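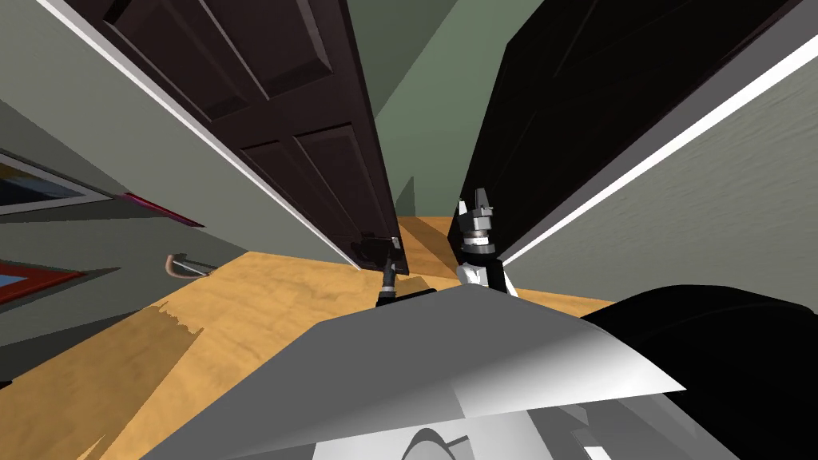
Two-arm door approach in the Produrgate simulator, with the left gripper at the handle of the paneled door.

Produrgate
Door and passage planning for two-armed mobile robots

Produrgate is a planning and control package for robots that have to get themselves through doors. It takes in a map, a robot model and a rough guess at where the door is, and it gives back a whole-body motion: where the base goes, which arm reaches for the handle, what the other arm does in the meantime, and how the robot threads the gap once there is one. Doors are a wonderful problem! They look simple, everybody has opened thousands of them, and they ask a robot to see, drive, grasp and pull all at the same moment.

We started with single doors in wide hallways (the easy kind) and spent the next two years on everything else. Double doors are the part we are proudest of. When two leaves hang in one narrow passage, each one takes away room from the other, and the base has very few places to stand. Produrgate treats the pair as one mechanism with two hinges, so the planner can hold one leaf still with a light touch while it works the second, or decide to move only one of them and turn the robot a little as it goes.

What is in the package

Handle finder. Works on color and depth from a head or body camera. It looks for levers, knobs, bars and small flush fittings, including ones mounted low on the door. Dark hardware on a dark door used to be our worst case, and version 4 is much better at it. The finder reports a pose and a confidence, and you can set the level below which the robot moves for a second look before it reaches.

Hinge estimator. Starts from whatever the map says and corrects itself as the door moves. If the wrist readings disagree with the expected arc, the estimate shifts and the pull follows it. You can watch the arc being redrawn live in the viewer, and yes, we still leave that window open just for fun.

Whole-body planner. Plans base and arms together and replans 15 times a second while in contact. Self-collision checks cover the body shell too, which matters more than people expect when both arms are stretched forward and the base is turning under them.

Contact controller. Impedance control for each arm, with a separate limit on push and pull force. Limits live in one plain text file. If a door sticks, the controller backs off, reports a stall and waits for the planner to choose again.

Scene builder. Makes rendered rooms and passages for testing, with panel doors and slab doors, different floors, wall colors, trim and pictures hung on the walls. Lighting and camera tilt can be varied over a range you pick. The tilt option came from Lwazi Masilela, who wanted to know whether the handle finder still worked when the camera was nowhere near level. The first answer was no. We retrained on tilted views, and it helped the level ones as well, a very nice surprise.

The standard library has 500 passages ready to run. Each has a start pose, a goal pose and a score sheet, so you can compare two planner settings overnight and read the results over breakfast.

Working with your robot

You need a URDF with collision shapes, joint position and effort feedback on both arms, and a base that accepts velocity commands. Wheeled bases are fully supported. Legged bases work in simulation only for now. Grippers are described in a short file that lists jaw width, finger depth and closing force, and the left and right hands don't have to match. Nine gripper files come with the package, and writing a new one takes an afternoon at most.

Produrgate runs on Linux with ROS 2. The planner is happy on a regular desktop processor. The handle finder wants a graphics card, though it will run slowly without one. Python and C++ interfaces are both included, and anything you can click in the viewer can also be called from a script.

If you already use Vieira for mapping, door positions and swing directions come over directly. Pernico logs can be replayed in the viewer, so a run on the real robot can be lined up against the same run in simulation, joint by joint.

New in version 4

Released January 25, 2024.

Double-door planning is on by default.
Handle finder retrained, with dark and low-mounted fittings added.
Separate approach speeds for left and right arms.
Partly open doors are accepted as a start state (you used to have to tell it the door was closed and let it find out).
Scene builder saves every camera view with matching depth and part labels.
Fixed: planner could park the base inside the swing of the second leaf.

Known limits

Spring closers are handled for pulling but still shaky for pushing. Glass doors need a map entry, as depth alone will miss them. Sliding doors are planned for August.

Getting it

Teaching and research licenses are free and include the full scene library. Company licenses are per site, with no cap on the number of robots. Both come with the same code and the same updates.

Produrgate is written and maintained at Basthorpe. Hamidreza Kermani looks after the planner and answers most of the questions on the user forum himself. If you have a strange door, send us its measurements and the swing direction. We love strange doors, and the good ones go into the library with your name on them if you like.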